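Drindport Drivers' Help Board
Car Safety and Equipment

Keep the factory headrests or swap them for the aftermarket kind when carrying rear passengers?

Posted by hatchback_hal, September 2023

Hi all! I picked up a used Petersen hatchback in the spring and I love it to bits, but I have a headrest problem. The rear ones are those low saddle-shaped things that sit right down on top of the seat. My two teenagers are both tall now and when they're in the back, the headrest lands somewhere between their shoulder blades. They say it's uncomfortable. I'm more worried about somebody running into us from behind.

A shop in town told me I could fit a set of Tuvis clip-on headrests that strap around the seatback. A friend says no way, leave the car how it was built. The owner's manual has one paragraph on it and mostly talks about how to take them out for folding the seats.

So do I raise what I have, swap them, or strap something on? And does the height really matter that much if they're wearing belts? We do a long highway drive every December to see family, so I'd love to have it sorted by then.

Two answers so far were super short and got removed for being off topic, so please, anything useful is welcome! 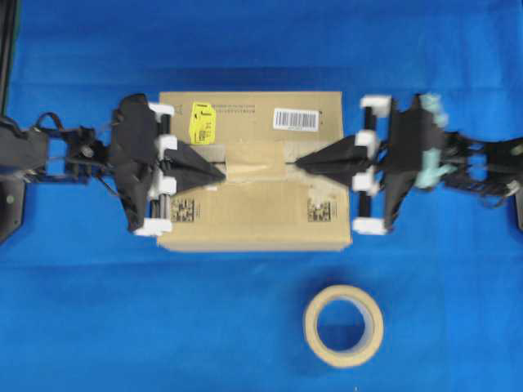
Mhairi Morrison
Board regular, child seat fitter and safety class leader

Oh, I'm so glad you asked this one, because rear headrests get ignored all the time and they're such an easy thing to get right!

First, check that they're as high as they go. Those saddle-shaped ones are made to be pulled UP when a person is sitting there. The low position is the storage position, so the driver can see out the back window when the seat is empty. That's why it digs into your kids' shoulder blades: they're leaning on it in a position it was never meant to be used in. Press the little button at the base of the post and lift until it clicks. Some have one click and some have several. Do both posts have a button? On a lot of cars only one does, and the other just slides.

Once it's up, you want the top of the headrest level with the top of the head, or as near as the seat allows, and the gap behind the head as small as you can get it. In a rear hit the seat shoves the body forward and the head gets left behind for a moment. The belt does a wonderful job in a frontal crash, but it can't hold your head up from behind. So yes, the height matters, belts or no belts.

If it's all the way up and still too low for a tall teenager, go to a dealer's parts counter and ask whether a taller rear headrest was offered for your exact model year and body. Sometimes there's a different part for another trim level and it drops right into the same sleeves. Bring the part number off the old one (look on the post or under the cover), and don't go by the name of the car alone. Mine was part 2063 and the one for the wagon looked just the same but had thicker posts!

I would not use the strap-on kind. I don't know the Tuvis one in particular so I can't speak to it, but anything that hangs on with a strap hasn't been tested with your seat, and I'd want to see proof before I put a kid's head in front of it.

And have them sit up straight! A slouching teenager is suddenly a much longer gap. I have raised several and I know this is the hard part.

Tarek Jaber
Member, does his own repairs

Agree with Mhairi on all of it. I went through this with my own Petersen, an older one than yours I think, and I got a pair of used headrests from a salvage yard for 36 dollars. Best money I've put into that car! Same cloth, taller, took me a couple of minutes with the seatbacks tipped forward so the posts would clear the roof.

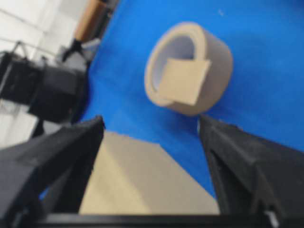

If you go the used route, the guides are the thing to look at. Those are the plastic sleeves in the top of the seat that the posts slide into, and they wear out. Push the headrest up, let it click, then lean on it hard with your hand. It should stay put. If it sinks, the catch is worn or the notches on the post are rounded off, and you need new guides. Please don't wrap the posts to make them tight. People reach for a roll of masking tape like that one, peel off a short flap, wind it around the post and call it done. It will feel snug in the driveway, but paper tape holds nothing under a real load and it gums up the sleeve so you can't adjust the height anymore. I spent a whole evening scraping that stuff out of a Biltance sedan for my cousin. Masking tape is great for labeling which headrest came from the left and which from the right, and that's as far as I'd let it go.

Also look at the foam. Squeeze it. If it crunches or stays flat, pass on it and find another one. And if the donor car had its back end pushed in, I'd leave those headrests where they are, even if they look fine.

One more, check that the taller ones come out easily when you fold the seats. Mine have to come off completely or the seatback hits the front seat, so now I keep them in the cargo area when I'm hauling stuff and they go back in before anyone sits there. My wife checks. She has caught me twice!

rustyfender

just raise them, mine were down for years and I didn't know they moved lol. there's a button

hatchback_hal

There IS a button! I had only been pressing on the wrong post, the left one, which just slides. They go up two clicks and my younger one is completely covered now. The older one is still a little over the top of his, so I'm going to call the parts counter with the number like Mhairi said and ask about a taller one. If they don't have it I'll try the salvage yard, and I'll do the lean test on the guides before I buy anything. Thank you both so much, this was a huge help!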